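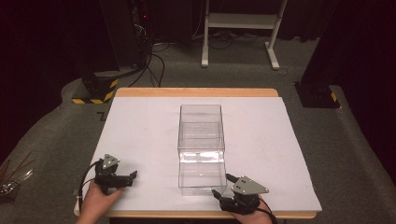
Griltdale Robotics Club / Software Team / Perception + Planning

Thread: clear box pose is garbage, ideas?

nnaji_z
Head cam view attached. Pose estimator is fine on everything else we own and then the clear box goes on the white board and the pose hops all over. Depth returns the board through the walls. Log from April has 3496 frames, 3150 of them with no usable depth on the box at all. Running the Banelex node, default settings. Anybody got this working w/o a new sensor?

bassey_fan
swap the board for something dark. done

nnaji_z
Then it works on a dark board and nowhere else. I want the policy to cope with white.

tordrop
Look at the glare low on the front. Your estimator is probably locking onto that highlight as an edge. Also that ledge halfway up, if your model is a plain box it might be fitting the top half only. Is the ledge in the mesh?

nnaji_z
...no. mesh is a plain box. ugh

Nneka Yusuf
Ledge aside, I'd drop depth for this object completely. Segment in RGB, fit the outline, use the board plane for height. We did that on Berkmont and the jitter went way down. Set the smoothing window to 9 first, default is 2 and thats useless for anything see-through.

bassey_fan
window of 9 is going to lag like crazy when both jaws close in from the sides. you'll be planning against where the box used to be

Nneka Yusuf
Box is standing still until contact. Reset the filter on contact. Not hard.

bassey_fan
contact from what? handhelds don't report force in her setup unless something changed

nnaji_z
Nothing changed. Jaw width only. Could trigger on width velocity going to zero I guess

tordrop
That fires when you pause in the air too. Gate it on distance to the outline.

bassey_fan
still say you're stacking hacks. train the thing end to end on the images and skip pose

nnaji_z
With how many demos tho. Planner needs a pose for the two-sided approach, not rewriting that this month.

Putting the ledge in the mesh tonight, then RGB only w/ window 9. Will post the plots.

tordrop
post the config too pls, last time it was just plots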